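Packing Order and Bag Stability in Open-Top Canvas Totes
Final project report, Packaging and Materials Handling
Severyn Tkachenko

1. Background

Canvas tote bags have replaced thin plastic bags for a large share of small grocery trips. A canvas tote has no frame, so its shape depends on what is placed in it and in what order. Soft or light items placed first do not hold the base open. Heavy items placed last press on whatever is underneath. This report examines how packing order affects the shape of the bag and the position of the items inside it.
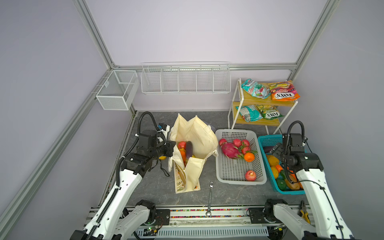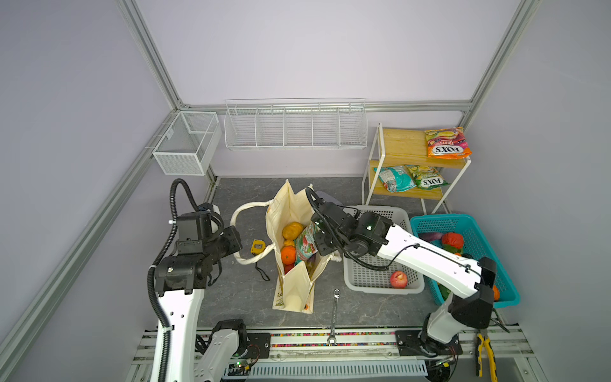
The study was limited to a single bag style: a cream canvas tote with an open top. No zipper, snap or divider was used. Items were grouped as firm produce, small round produce and snack bags, and the packing area was laid out so that each group had a fixed place before a trial began. Slatted or perforated plastic baskets are common for produce at this scale, but the white basket with the dragon fruit in it was treated mainly as a holding area, and the snack bags on the two-tier rack were left there until the produce was in the tote. Keeping the groups apart reduced the number of times an item had to be moved to reach another one. It also made it easier to record the order of packing.

2. Materials

The tote used in the trials measured 21 inches along the top seam when laid flat. It was not washed or pressed between trials. The seams were checked at the start of each session and no repair was needed.

Produce was divided by shape and firmness. The firm group included eggplant and squash. The round group included apples, oranges, lemons and tangerines. Snack bags were treated as a separate group because they contain air and can be crushed without showing much change from the outside.

Two holding baskets were used in the main trials. A third, the Nekis stacking basket, was tested early and dropped from the study. Its rim turned inward and caught on the larger items during removal. Floor scale readings were taken with a Wallero bench scale borrowed from the department. The scale was set to zero before each reading.

3. Method

Three packing orders were compared.

Order A: firm produce, round produce, snack bags.
Order B: round produce, firm produce, snack bags.
Order C: snack bags, round produce, firm produce.

A total of 56 trials were completed. The same total load was used in each trial, within a tolerance of 400 grams. Items were placed one at a time. Once an item was released it was not adjusted, even when it came to rest in a poor position. The tote was opened by hand before each trial and the handles were laid to the outside so that they did not cover the opening.

After packing, the bag was left standing for one minute and then rated on three points: whether it remained upright, whether any item rested above the top seam, and whether a snack bag was trapped under produce. The bag was then lifted by both handles, moved a short distance and set down. The same three points were rated again.

Each rating was entered as yes or no. An earlier version of the form used a five-point scale for lean, but two observers gave different values for the same bag too often for the scale to be useful.

4. Results

Order A gave the most stable bag. The firm items spread the base and the round items settled into the gaps between them. Snack bags stayed near the top, usually upright against one side. In most trials under Order A the rating after lifting matched the rating before lifting.

Order B gave mixed results. Round produce moved toward the center of the base when the firm items were added, and the canvas folded inward along one side. The fold did not always cause the bag to lean, but it reduced the usable width of the opening. Oranges shifted more than apples, which was unexpected given their similar size.

Order C gave the poorest results. Snack bags at the base acted as a soft layer and the produce above did not settle. When the bag was lifted, the load moved to one side. A trapped snack bag was recorded in every trial of this group, as the order makes that outcome nearly certain. This rating should have been left out of the comparison for Order C.

Long items were a separate problem. A large eggplant placed upright supported the side wall but often stood above the seam. The same item laid flat left more headroom and used most of the base. Both positions were allowed because the method fixed only the order of placement. A later study should fix the position as well.

5. Sources of Error

Produce changes over time. Several oranges softened during the project and were replaced with fruit of similar weight. Replacement fruit was matched by weight only, so diameter was not controlled.

The canvas also became softer with use. Trials were run in blocks by packing order, with Order C last, so part of the difference between Orders A and C may come from wear. Mixing the orders would have removed this effect. The possibility was noticed after the second block, when there was no longer time to repeat the first.

6. Further Work

The next step is to repeat Orders A and B with a stiffer bag. The Akora tote, which has a sewn base panel, has been selected for this purpose. A removable Eze base insert will be tested in the present tote under the same load. Order C will not be repeated.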